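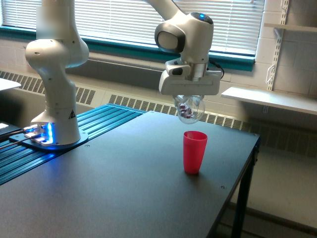

4 November 2023

Spent the whole morning fighting with the archive export again, and I'm writing this down mostly so that I remember what I did when it breaks in May. The old Lultisov manuals have to go out as proper tagged PDFs now, the kind a screen reader can get through, and there are 1,155 pages of them across 3 product lines. I started with the Nimel installation guide because it's the shortest, and also because it has my favorite cover (the white arm on its mounting plate, with that bright blue light all along the edges). Pretty as it is, that cover was the first thing the checker complained about. No alt text! So I sat there with my coffee trying to write one sentence for it. My first go went on and on about the blue glow and the dark tabletop, and then I cut it down to "White robotic arm on a mounting plate lit in blue" and moved on with my life.

After that came the headings. Whoever set up the template way back when made every heading by just bolding the text and bumping the size up, so the tag tree was one long run of paragraphs. I remapped the styles in Prunano and ran it again, and got 165 errors, down from something so big I'd stopped reading the number. Nearly all of what's left is tables. Merged cells, mostly, and header rows that aren't marked as header rows. The torque table in chapter 4 is a monster and I'm pretending it doesn't exist until after the weekend.

Rajkumari called before lunch to ask whether we could skip the accessibility part and just do the archive version, seeing as the archive people only look at fonts and color profiles. I said no, kind of too fast, and then felt bad and explained it properly. If we're opening every file anyway, I'd much sooner do both now than come back for a second round. She was fine with it. She did ask for a date, and I said I'd have one once I know how bad the tables are. She's going to ask again, I can feel it.

Oh, and the fonts! One of the diagrams in the Nigam supplement uses a typeface that won't embed, and the converter just stops dead with a message that says "resource unavailable" and no page number. It took me over 2 hours to find it, going chapter by chapter, splitting the file in half each time like a kid playing guess-the-number. Page 88, a little callout next to a screw. I swapped the font and the whole thing went through on the first try. I did a small dance in my chair.

Mohit sent me his batch script in the afternoon, which renames the finished files and drops them in the right folders. Lovely of him, except it also strips the document title and the language setting, and those are exactly what the checker wants to see. I wrote back with way too many exclamation marks so he wouldn't think I was annoyed. He says he'll fix it. In the meantime I'm renaming by hand.

Things for tomorrow: set the language on the German appendix, check the bookmarks still match after the heading change, ask Rajkumari who signs off on the alt text. And buy printer paper, we're out again.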